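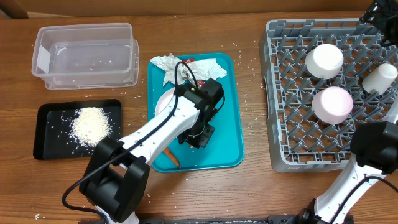

El arroz crudo es el peor residuo seco que conozco para una mesa de madera. No mancha, no huele y no se pega, pero se reparte. Llevo una temporada ordenando la forma en que recojo la mesa después de clasificar alimentos y restos, y casi todo el tiempo se me va en lo mismo: grano suelto. El montón de la bandeja negra se controla bien, porque el fondo oscuro delata cada grano que se aparta del centro. Los que acaban sobre la madera, entre una bandeja y otra o junto al recipiente transparente, son otra cosa. El tono cálido de la veta los disimula y hay que buscarlos con luz lateral.

Uso tres zonas. La primera es la bandeja negra, de borde levantado, para lo comestible en crudo. La segunda es la bandeja azul verdosa, que hace de zona de paso: todo lo que todavía no tiene destino se queda ahí. La tercera es el recipiente rectangular de plástico, sin tapa, para papel arrugado y trozos de envoltorio.

El orden de vaciado importa más que el tamaño de los recipientes. Durante meses lo hice al revés: primero el arroz, después lo demás. El resultado era previsible, con papeles que arrastraban granos y una segunda pasada obligatoria. Shoshana Okafor, con la que compartí cocina en Plotevbridge, me sugirió empezar por lo más voluminoso y ligero. Probé el cambio en marzo y lo he mantenido. La secuencia actual queda así:

1. Papel y envoltorios, al recipiente de plástico.
2. Piezas enteras (zanahoria, tubérculos), a la bandeja negra.
3. Platos, fuera de la mesa.
4. Grano suelto, al final y en una sola pasada.

El punto 2 admite discusión. Dejar una zanahoria encima del arroz desplaza el montón y empuja granos hacia el borde. A cambio, se evita abrir una cuarta zona, y en una mesa pequeña eso pesa más. La zanahoria la coloco en diagonal, con cuidado de no dejarla rodar. Las piezas redondeadas van a su lado, apoyadas, nunca soltadas desde arriba. Con caídas de 9 cm ya salta grano fuera de la bandeja; con 4 cm, en mi mesa, apenas se mueve.

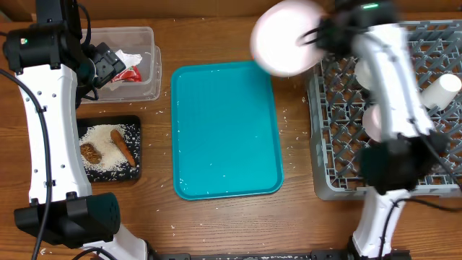

La bandeja de paso, casi despejada. Quedan unos granos de arroz cerca del borde inferior y de las esquinas.

Las esquinas redondeadas tienen una ventaja y un inconveniente. La ventaja es que no retienen polvo. El inconveniente es que el grano se queda justo donde arranca la curva, y el cepillo plano no llega bien. He probado dos herramientas. El cepillo Pledow, de cerda corta, funciona sobre la madera pero en la bandeja lanza los granos por encima del borde. La rasqueta blanda de Spahić los acompaña mejor, siempre que se use casi tumbada. Sobre superficie lisa me quedo con la rasqueta. Sobre madera, con el cepillo, y en el sentido de la veta.

Con el recipiente de papel hay un detalle menor. El papel arrugado ocupa mucho y pesa poco, de modo que parece lleno antes de estarlo. Lo comprimo una vez, con la mano abierta, y compruebo el fondo antes de vaciarlo: suele haber arroz. Ese arroz no vuelve a la bandeja negra, va a la basura con el resto. Es una pérdida de casi 8 gramos por sesión en el peor caso que he pesado.

Tiempos, por si alguien quiere comparar. Con el orden antiguo, la mesa completa me llevaba 9 minutos. Con el nuevo, 4 si no hay arroz en la madera y 8 si lo hay. La diferencia entre esas dos cifras es todo grano suelto, y ahí sigo sin una solución que me convenza. Tengo pendiente probar un mantel de silicona de 50 cm que venden en Skivosthorpe – liso, sin relieve – para levantarlo por los lados y volcarlo entero. Me preocupa que resbale sobre la madera al pasar el cepillo. Cuando lo tenga medido, lo apunto en otra entrada.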